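O restaurante Deschamps apresenta, a partir de julho, a nova carta de degustação assinada pela chef Nadège Chauvin. O menu, de quatro momentos, privilegia o peixe de rio e os queijos curados da região - com harmonização opcional.
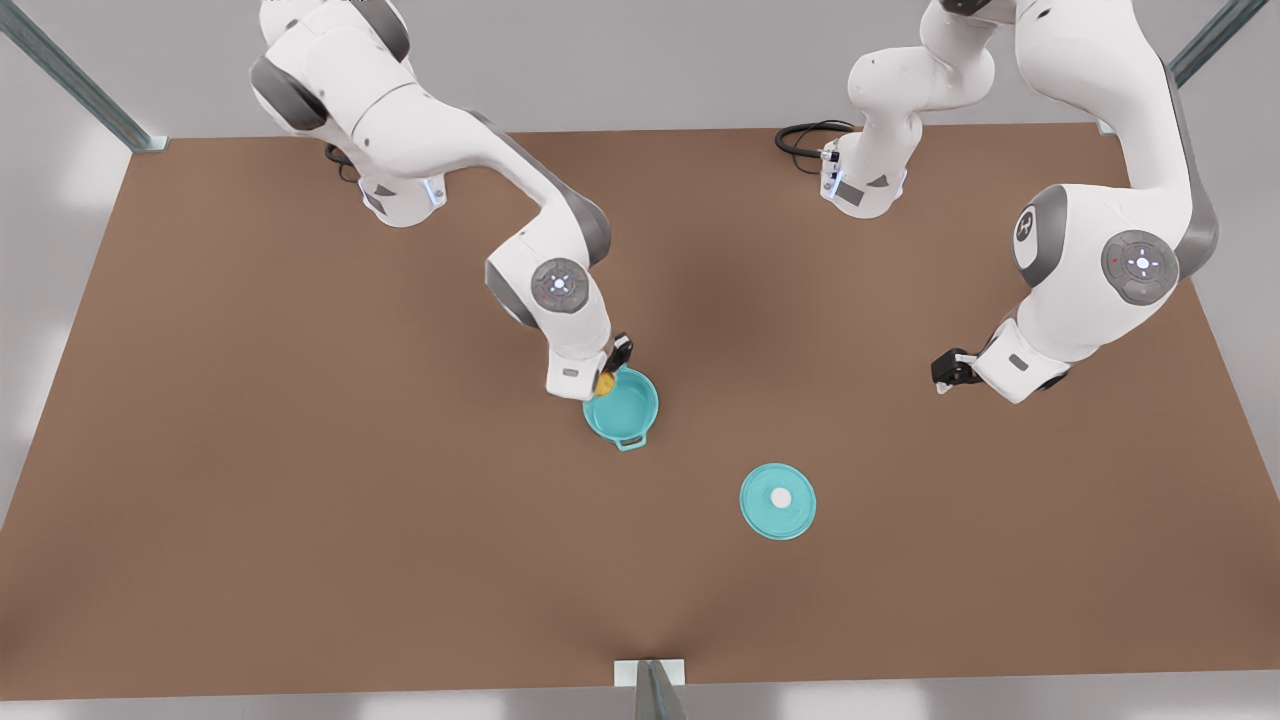 Boletim n.º 699 | pág. 4

As reservas devem ser efetuadas junto da receção, ao cuidado de Yesenia Solís. Os grupos beneficiam de condições próprias, a acordar com a gerência.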